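Residents > Newsletter > Kitchen Corner

Print this page | E-mail this item

The spoon question, again

The shared kitchen on the second floor has been open since February, and in that time I have written in this newsletter about the kettle, the other kettle, and the cupboard door that opens when the elevator goes by. I had hoped to spend the fall on something grander. Instead we are back to spoons.

The trouble is where a spoon goes while you're still using it. Grímur Vestergaard lays his straight down on the table, on the theory that the table gets wiped anyway. Birthe Steinarsdóttir wipes the table, and has views on the theory. For a few weeks in summer we had a folded paper towel by the stove, which by dinnertime looked like evidence.

So there is now a tray. It's white plastic with a lip all the way round, and it lives on the pale table against the dark wall. If you are between stirs, your spoon goes in the tray. If you are done, your spoon goes in the sink, gets washed, and goes back in the drawer - a step that has proved surprisingly controversial on the 400 corridor.

The steel bowl sits to the right of the tray and is for tea bags, onion ends and anything else that would otherwise travel across the room dripping. Empty it when you leave. Svend Ingvarsson asked at the last meeting whether it could also be used for salad. It could, Svend, but please bring your own.

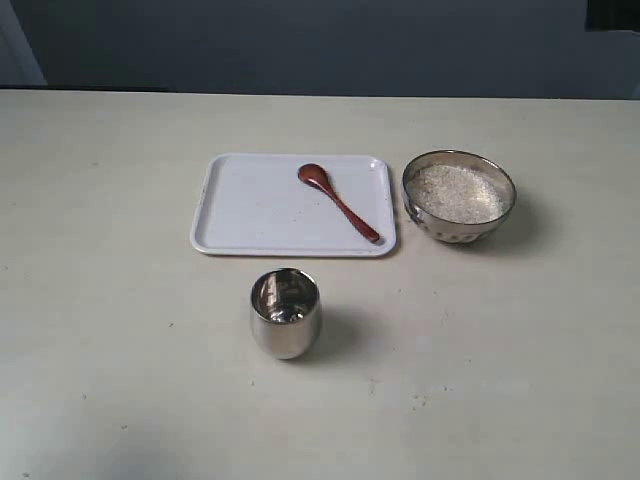

Can the wooden spoons go in the dishwasher?

Please wash them by hand, in warm water with ordinary dish soap, and dry them standing up in the rack. The dishwasher takes the finish off and leaves the wood fuzzy, and a fuzzy spoon ends up in somebody's oatmeal. The same goes for the cutting boards and for Abenezer Seyoum's rolling pin, which he has very kindly left in the second drawer and would like to see again in one piece.

While I have your attention, a word on the table itself. It marks. Turmeric is the worst of it, followed by beet juice and whatever Georges Abu Hammour puts in his marinade (he won't say, and it's delicious, so we have let it go). Wipe spills while they are wet. A paste of baking soda and water will shift most of the rest if you leave it on for a few minutes and don't scrub like you're stripping a boat. The green scouring pads are for pans.

Hot pots go on the cork mats. There were four mats in the spring and there are two now. If you have one under a houseplant, we would take it back without asking questions, or at least without asking them out loud.

The next kitchen cleanup starts at ten in the morning, with coffee from whichever kettle is working. Bring an apron and leave a note on the fridge if you can stay to do the oven.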